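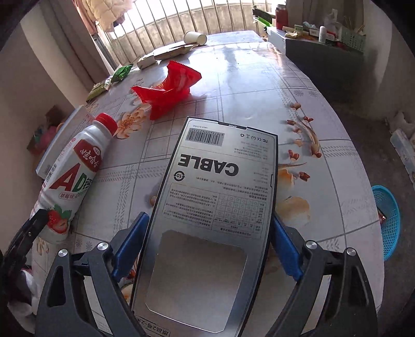 Search reviews, guides, forum

Go

Drestora 2 review: demo cleanup software for handheld gripper recordings

Aug 24, 2024

Drestora is a desktop program that takes raw recordings from a handheld gripper and turns them into training episodes. It does camera tracking, estimates how far the jaws are open, cuts the recording into separate grasps, and exports the result. Version 2 replaces the old tracker and adds a review window. I ran it on 400 recordings of tabletop pickups, mostly packaging and other household clutter, on a desktop with one mid-range graphics card.

Setup

The installer worked the first time. Calibration did not. Drestora wants a fisheye profile, and the one that ships as the default left straight table edges bowed after correction. Making my own profile with the printed board took 20 minutes, and after that the edges were fine. The manual puts this step in an appendix. It belongs on page one.

Tracking

I expected trouble with shiny tablecloths and got less than I feared. A cloth with a printed pattern gives the tracker plenty of corners to hold on to, even when the surface is glossy. Grid lines are the weak spot, as they repeat. If the print mixes flowers and lines the tracker usually settles on the flowers, which you can check by turning on the point overlay. On plain white tables it lost its place far more often. In total 21 recordings failed and had to be dropped. The old tracker in version 1 failed on several times that many of the same files.

There is a mask for the jaws so that they don't get tracked as part of the room. Draw it generously. A tight mask let points through near the finger pads, and the path drifted whenever the jaws moved.

Jaw width

Width is read from the pads by color. Blue pads on black jaws are an easy case and I had almost no bad readings. Large flat packages are harder. When one fills the space between the pads, the inner edge of the pad and the edge of the box can get mixed up, and a silver-grey box with a black edge is a good test of this. Version 2 handles it if you set the pad color by hand. Auto mode does not.

Splitting

The splitter looks for the jaws closing and then staying at one width. It works for firm boxes. For soft wrappers the width keeps creeping and you get two or three episodes where there should be one. You can raise the threshold, but it is one setting for the whole batch - I would like it per recording.

Review window

This is the best part of the update. You scrub with the arrow keys, mark a start and an end, and move on. Notes are saved with the episode. I do miss an undo that goes back more than one step.

Export

Three formats, plus a plugin for Julusano. The plugin writes the correct timestamps but swaps the sign on one rotation axis unless you tick "legacy frame". I lost an afternoon to that. Files of more than 2000 frames are split in two without a warning, and the setting to stop it is under Storage.

Compared with Yagi

Yagi is faster and runs from the command line, so it suits people with big batches and a stable rig. It has no review window at all. I still use it for a first pass on long sessions.

Rating: 4 out of 5. I'd wait for the next point release if you depend on the Julusano export.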